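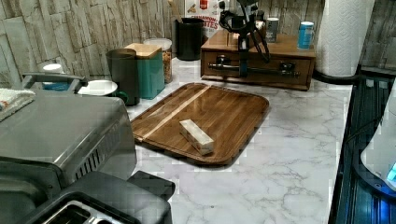
Ataberk says the soil cores from the Borkov plots have to be in the cooler by noon or the nitrate numbers drift. We pulled 100 this morning, five from each row, and made it with a little time left.

Clover stand is thin on the east side – slugs, I think. Wrote it up for my internship report, which is at nearly 3,000 words.

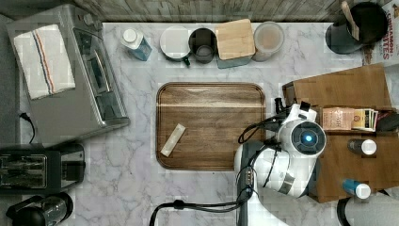
Tomorrow we start on the rye strips at the Avotiņš farm. I need to label bags tonight and find my other boots.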